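Jeu de blocs en bois Fallau : guide d'utilisation
Section 4. Rangement et entretien
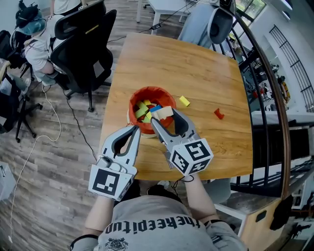 Fig. 4. Rangement des blocs dans le seau, sur une table carrée.

4.1 Avant de commencer

Le rangement se fait sur une table stable ou au sol, sur une surface propre et sèche. Prévoyez assez de place autour du seau pour étaler les blocs de toutes les couleurs. Le seau se pose à plat, l'ouverture vers le haut, au centre du plan de travail.

ATTENTION : ne posez pas le seau au bord de la table. Plein, il est lourd et peut blesser un enfant en tombant.

4.2 Ranger les blocs

1. Rassemblez les blocs restés sur la table et au sol. Regardez aussi sous les chaises et le long des plinthes.
2. Mettez de côté les blocs fendus ou éclatés (voir 4.4).
3. Déposez d'abord les grands blocs rectangulaires au fond du seau.
4. Ajoutez les petites pièces par-dessus. Elles se logent dans les vides.
5. Secouez légèrement le seau pour tasser l'ensemble. Si un bloc dépasse du bord, retirez-le et replacez-le à plat.
6. Fermez le couvercle en appuyant sur tout le pourtour.

Remarque : il n'est pas nécessaire de trier par couleur. Pour une utilisation en classe, le tri facilite toutefois le contrôle du contenu. La liste des pièces se trouve à la section 2.

Remarque : ne forcez pas le couvercle. S'il ne ferme pas, videz le seau à moitié et reprenez à l'étape 3.

4.3 Nettoyer les blocs et le seau

1. Videz entièrement le seau.
2. Essuyez chaque bloc avec un chiffon à peine humide. N'utilisez ni alcool, ni javel, ni éponge abrasive.
3. Laissez sécher les blocs à l'air libre sur un torchon, sans qu'ils se touchent. Comptez 60 minutes au minimum.
4. Lavez le seau à l'eau tiède savonneuse, rincez et essuyez.
5. Remettez les blocs dans le seau une fois qu'ils sont parfaitement secs.

ATTENTION : ne plongez jamais les blocs dans l'eau et ne les passez pas au lave-vaisselle. Le bois gonfle et la peinture s'écaille. Ne les faites pas sécher sur un radiateur.

4.4 Blocs abîmés

Un bloc rayé peut rester en service. Un bloc fendu, ou dont une arête accroche le doigt, doit être retiré. Les petites aspérités se poncent à la main, au grain fin, dans le sens du fil. Dépoussiérez ensuite avec un chiffon sec. Ne repeignez pas les parties poncées.

Les blocs de remplacement se commandent à l'unité, en indiquant la forme et la couleur. Référence du sachet de 17 pièces assorties : voir la dernière page.

4.5 Stockage

Conservez le seau fermé, à l'abri de l'humidité et du soleil direct. N'empilez pas plus de deux seaux pleins. Ne soulevez pas un seau plein par son couvercle.

Texte : Inès Delorme. Relecture : Mathis Brunet.
Version du 7 mai 2018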